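To: Bododbridge Allotments and Gardens Federation, members' list
From: Kaisu Kettunen, Secretary
Subject: Re: Water charges and the new standpipes

Dear members,

I reply to the message from Mr Woldemariam, which is quoted for those who joined the list after it was sent.

> From: Robel Woldemariam
> Our plotholders at Ukwood have asked whether the water charge
> will rise again in March, and whether the 13 plots on the lower
> terrace will pay the full rate while their standpipe is out of use.
> We should also like to know who is to read the meter.

The charge will rise in March to £20 for a full plot and £11 for a half plot. The rate was agreed at the autumn meeting and applies to all sites.

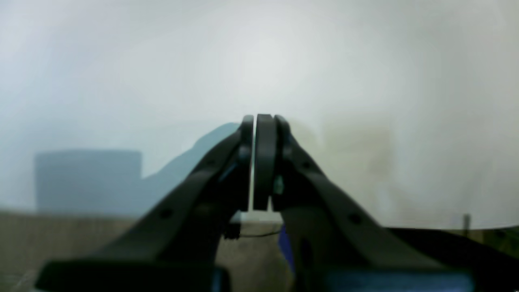
Three dark, rounded pads side by side.

Plots on the lower terrace at Ukwood will pay the half-plot rate until their standpipe is back in service. Site secretaries need not apply for this. The reduction will be shown on the invoice, and any plotholder who has already paid in full will receive a credit against next year's rent. 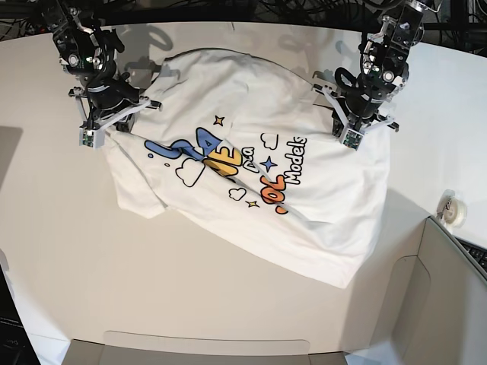 As to the meter, Mr Henok Shiferaw has agreed to read it at both Ukwood and Wolde until the annual meeting. Readings should be taken before 9 am on the first of the month and sent to this office the same day. Wolde has sent none for the winter quarter, and I should be grateful to have them.

Members are reminded that hosepipes may not be left running unattended. Rule 17 allows the site secretary to close a standpipe where this happens repeatedly, after one written warning.

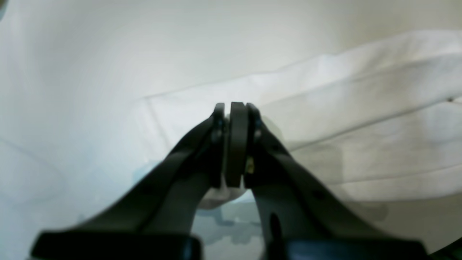

Two sites have asked for larger water butts. The Federation cannot buy these on behalf of single plotholders, but it will place a joint order if names reach me by the end of the month. Butts must stand on a level base and be fitted with a lid.

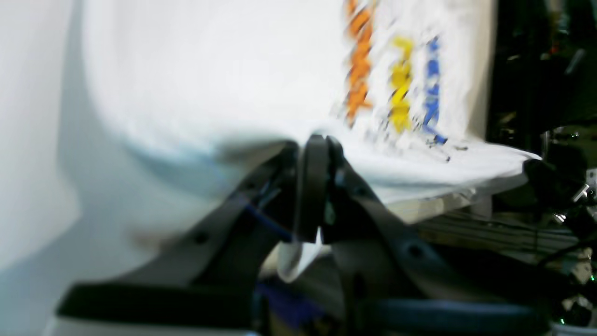

Photograph: Kalkidan Moges

The question of a second supply from the Drastevmont side has been deferred. The landowner's agent has asked for a plan of the proposed pipe run, and Witold Jabłońska is preparing one. It will be sent to this list when it is ready.

Yours faithfully,
Kaisu Kettunen
Secretary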